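# The dye shed at Camavdale

Delia Henríquez keeps her recipes in a school exercise book with a cracked spine. Each page has a scrap of cloth stapled to it, a list of weights and a note on the water. Some of the notes are short. "Too grey," says one. "Do again in March."

She runs the dye shed at Camavdale with Berwyn Lloyd, who worked for the old woollen mill down the road until it closed. The shed used to hold farm machinery. It has a sloping concrete floor, which suits dyers well, and a spring behind it that has never been known to run dry. The spring is the reason they took the lease. The mains water in this valley is treated, and Delia found that her blues came out dull in it.

Most of their work is for small orders. A theatre might want curtains matched to an old pair, or someone will bring in their grandmother's bedspread and ask for it to be brought back to what it was. The biggest job they have taken was 300 metres of lining for a furniture maker called Baumgart, and Berwyn says he wouldn't do it again. It took up every vat in the building and the regular customers had to wait.

Blue-greens are the shed's speciality and also its main source of trouble. A good one needs two dyes that don't behave alike. The blue goes on fast and the yellow goes on slowly, so a piece lifted out too early is nearly always too cold in colour, and if it is left too long it turns to pond. Delia works by eye, with a strip of the agreed shade pinned to the window frame. She won't judge a colour after four in the afternoon in winter. 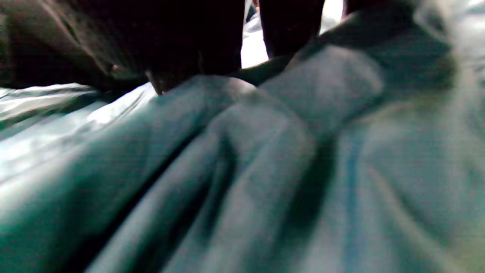
Siwan Probert, who buys from the shed for her bedding shop, learned this the slow way. Her first order was for a green she had picked from a card under the shop lights. When the cloth arrived she rang to complain that it was blue. Delia asked her to carry it out to the pavement and ring back. Siwan did, and kept the order, and now she does all her choosing outdoors.

The finish of a cloth makes things harder again. Anything with a shine throws back the light on top of a fold and goes dark underneath, so one length can look like several colours on the same bed. A matt cotton is far easier to match. Customers tend to bring in a photograph and ask for the shade in it, and Berwyn's first question is always what the cloth was made of.

The pair buy their dye powders from Stuser, and until last year they bought their fixing salts there too. Then the price went up and they changed to a cheaper supplier. The colours looked fine in the vat and washed out badly at the first rinse. They spent 2 weeks putting that right, and paid for the cloth themselves. The old salts are back on the shelf.

There is some help now. Ieuan Gethin comes in three mornings a week to learn the trade. He is allowed to weigh, stir and rinse, and he has begun a recipe book of his own. His first solo piece, a rust-coloured wool, hangs over the sink. He thinks it is patchy. Delia has put a price on it.

Visitors can see the shed by arrangement between April and October, and should wear shoes they don't mind spoiling. The doors open at seven, when the first vat is already warm. Dyeing is usually finished by noon, and the afternoon is given over to rinsing and hanging out.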